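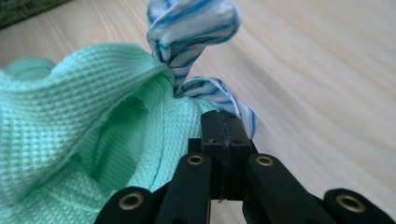

28th June

Woke up at five because the garbage truck has apparently decided our street goes first now. Lay there for a while being mad about it, then gave up and made coffee. The good thing about being up that early is that the kitchen is cool and nobody wants anything from me, so I sat by the back door in my robe and read the seed catalog I have read twenty times already. I want the purple beans. I do not have room for the purple beans. I will probably order the purple beans.

The tomatoes are finally doing something! After that miserable cold spring I had pretty much written them off, and I said as much to Siham over the fence, and she told me to quit poking at them and let them be. So I did (mostly) and this morning there were little green ones on the two plants by the garage. The one by the steps still looks like a wet sock on a stick. I've been giving it extra water, which Siham says is exactly the problem.

Siham also wanted to know if I'm going to the street supper at Vandirwood next month and I said yes before I remembered that last year I ended up peeling potatoes in a hot garage for most of an afternoon. Too late now. I've been put down for a salad. I'm thinking the lentil one with the lemon, or maybe the corn one, depends on what the corn looks like by then. Hashini is bringing her coconut rice thing, so at least I know what I'll be eating.

Around nine I called Mom. She's fine, the knee is better, the new doctor is "very young but listens." She'd found a shoebox of Dad's letters from when he worked on the ferry and read me bits of one. It was almost all about soup. Five pages, and I swear four of them were soup! He had opinions about barley. I laughed so hard I had to put the phone down on the counter, and then after we hung up I cried a little, standing there with the dishcloth. It's been long enough that it sneaks up on me sideways now. She's going to mail me the box once she's read them all, and I told her to take her time, and I meant it, but I'd also like it by tomorrow.

After that I had to get the car looked at. It's been making the noise again, the one that stops as soon as anyone else is in the car. Kavinda at the garage drove it around the block twice and heard nothing, naturally. He said bring it back when it's worse. I asked how much worse and he thought about it and said, "You'll know." So that's sixty-four dollars for an oil change I suppose I needed anyway, plus a free air freshener that smells like a candle store burned down. It's in the trunk now. I can still smell it from the driver's seat.

Walked over to the library while he had the car. They've moved the mysteries again – they're upstairs now, behind the tax forms – and I wandered around up there like a lost child until I found the shelf. Got two that I'm pretty sure I haven't read and one that I know I have but can't remember who did it. I started that one on the bench outside and I already suspect the brother. There was a breeze, and somebody's little dog came and sat on my foot, and I could have stayed there all day.
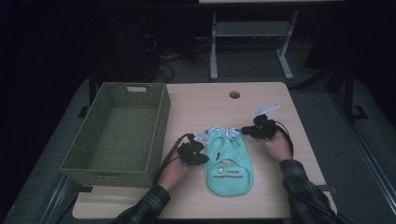

Lunch was toast, since I'd forgotten to take anything out of the freezer. Then I did a real push on the back bedroom. I've been saying I'd paint it since February, and I've had the paint since February too, two cans of a color called Drilevero that looked like warm sand in the store and looks like a Band-Aid on my wall. I did one big square behind the door and sat on the floor and looked at it. Then I looked at it with the lamp on. Then with the curtains shut. I texted a picture to Hashini and she wrote back "hmm," and from Hashini that's a whole paragraph.

So I may be going back for another color. The trouble is that I opened both cans, like a fool, because I wanted to mix them together so they'd match. Reijo said once that you're supposed to do that, and he painted houses for years, so I listened. He did not say to check first that you like it. Maybe it can go in the hall closet. Maybe the whole inside of the hall closet can be Band-Aid and I'll just keep the door shut.

I did get the baseboards wiped and all the old nail holes filled, so the day wasn't a total loss in there. There were so many nail holes. Whoever lived here before us must have hung up every plate they owned. And I found the other half of the brass bookends, behind the radiator, after I don't know how long! I carried it around the house to show people and there was no one home, so I showed it to the first half. They're on the shelf together now, holding up the atlas and the cookbooks.

Suryani called in the middle of all this, with her hands full from the sound of it. The baby is sleeping for up to five hours at a stretch, and she said it in a whisper, as if he'd hear and take it back. They're thinking of coming down for a week at the end of the summer, and could they have the back bedroom? I said of course, it's being painted specially. Now I've got a deadline, and I've got to figure out where to put the sewing table and the exercise bike that I never ride but feel bad about. I'm so happy they're coming though. I've only held him the one time, and he was asleep for it, with his mouth wide open, exactly like his grandfather in front of the news.

She asked what he'd need down here and I said bring less than you think, we have stores. She'll bring everything. I would have too. When she was that age we took so much stuff to the lake for a weekend that there wasn't room for the groceries, and we had to hold the bread on our laps.

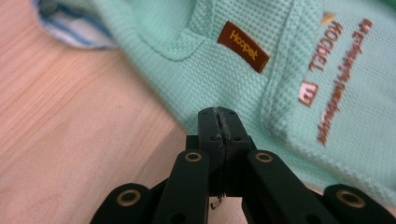
Mint waffle knit, with some blue and white stripes tucked in at the corner.

Supper was the leftover chicken with noodles and the last of the peas. I added too much vinegar and ate it anyway. There's half a bowl in the fridge for tomorrow if I'm feeling brave. Then I sat out on the steps with the book until it was too dark to see the page. The neighbors three doors down were having some kind of party, just old songs and people laughing, and I didn't mind it at all. Somebody over there has a really good voice. I kept hoping they'd do one more.

The brother has an alibi, by the way. I don't believe a word of it.

Things to do tomorrow so I don't lie awake going over them: call the paint store and ask if they'd ever take back an open can (they won't), stamps, bread, move the hose off the wet sock tomato, write to Mom and ask her to copy out the barley part for me. Also find the long tape measure. I had it in my hand on the stairs this afternoon and I have no idea where it went after that. It isn't on the stairs.

Kettle's on. One cup of the mint and then bed, with the window shut this time in case the truck comes by again.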